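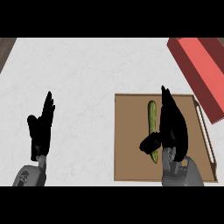 Speaker notes, part two: the planner and the cucumber

Speaker notes | July | posted by the Tovar planning team

We use cookies to remember your reading preferences. Accept / Manage

Leave the slide up and let people settle, they'll want a good look at it. Say that this is our simulator, Pikora, and that the right hand is the one I'd like them to watch, with its thumb reaching across the cucumber while the left hand stays open over bare table.

Then the planning story (take your time with it!). We sample 4000 candidate grasps, throw out anything that collides with the board, and keep the best 80 for the full two-arm planner. The red box near the board counts as an obstacle too, so please mention it.

Pause for a sip of water, then go on to the controller. It runs at 60 hertz, and I'm still rather fond of how small the code is.

If somebody asks about thumb contact, go back to this slide and chat it through together.

Recent items
Notes from the Tukbridge workshop
Isby: logging 29 joints without tears
Pikora release notes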